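The kitchen at Skatthorpe existed only inside the computer, but after one month I knew it better than my own. I worked there in the evenings, from my room, with two controllers in my hands. Each controller moved one black arm. My task was to collect 1000 good examples for the system, which we called Anska.

An example was a small thing. Take the red cube, carry it, put it into the bowl, open the fingers, go away. If I dropped it, I pressed the left button and the example was deleted. If I kept it, the cube jumped to a new place and I began again.
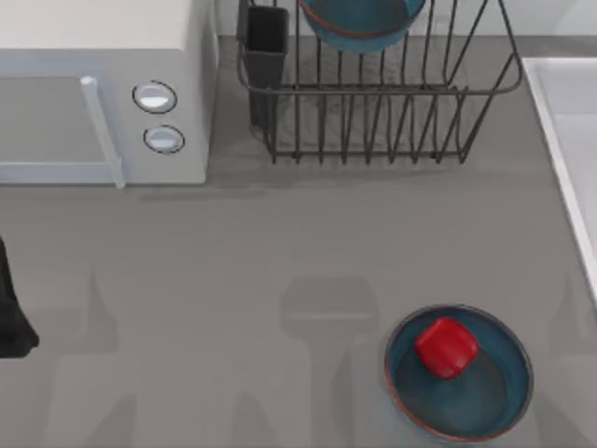

My contract was with a firm named Clemau, and they paid for every example that passed the check. In the first week more than half of mine came back. "Too much waiting," said the note. I was waiting, it is true. Before I closed the fingers, I always stopped for a moment, as my grandmother stopped before she lifted a hot pot.

I tried to become faster. By September I could make nine in ten minutes, and the notes stopped coming.

Then one night they sent me a video of Anska working alone, after training on our first examples. Four people had taught it, and I didn't expect to find myself there. The arm came down over the cube. It stopped — a short stop, not useful for anything — and then it closed the fingers.

I watched it eight times. After that I put on the headset, took the controllers and did the next one slowly.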